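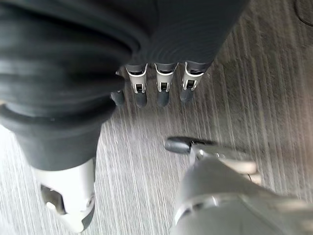
**Técnico/a de puesta a punto y mantenimiento de humanoide (cocina de ensayo)**

Pulance incorpora una persona para la unidad Dredari, un humanoide de dos brazos que trabaja en tareas de fregadero y lavavajillas. El puesto depende de Ainhoa Carretero, responsable de mantenimiento. Incorporación en enero, jornada completa, sede de Andport.

## Funciones

- Inspección de manos antes de cada sesión: dedos, yemas, articulaciones y fundas.
- Revisión del cableado exterior de brazos. Debe quedar holgura en muñeca y codo con el brazo extendido por debajo de la encimera.
- Calibración de las cámaras de muñeca y de cabeza tras cada desmontaje.
- Comprobación del agarre sobre los puntos habituales: cesto, escurridor y borde de la pila.

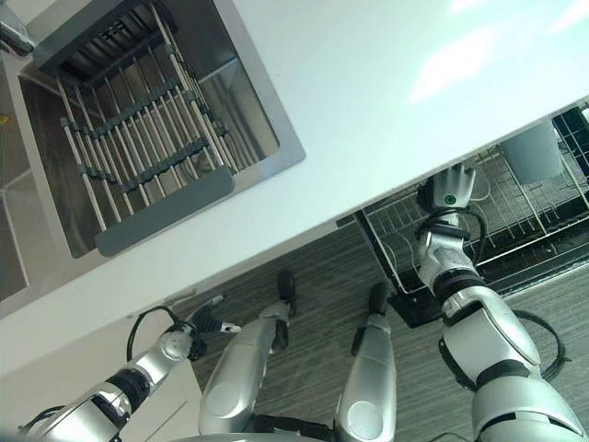 *Mano derecha sobre el borde delantero del cesto del lavavajillas.*

- Sustitución de dedos y recambio de fundas según el plan de 2000 horas.
- Registro de averías en Ayele, con referencia de pieza y par de apriete. El histórico actual contiene 1182 entradas y se entrega depurado hasta la última revisión general.
- Verificación de la postura de los pies antes de autorizar movimientos de brazo con carga.

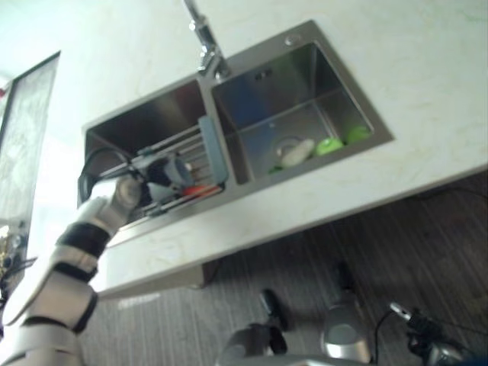

## Requisitos

- Ciclo superior en mecatrónica, automatización o equivalente.
- Tres años de experiencia en mantenimiento de robots, con intervención directa en pinzas o manos articuladas.
- Lectura de esquemas eléctricos y diagnóstico de bus de campo.
- Inglés técnico escrito.

Se valora experiencia con equipos expuestos a salpicaduras y manejo de impresión 3D para utillaje.

## Condiciones

Contrato indefinido con tres meses de prueba. Turno de mañana, entrada a las 7:30. La formación inicial corre a cargo de Valeriano Paredes.

## Candidaturas

Enviar currículum y un parte de avería redactado por la persona candidata, sin datos de cliente, a la atención de Aitana Palacios, Personal, Pulance. La prueba práctica consiste en desmontar, montar y calibrar una mano.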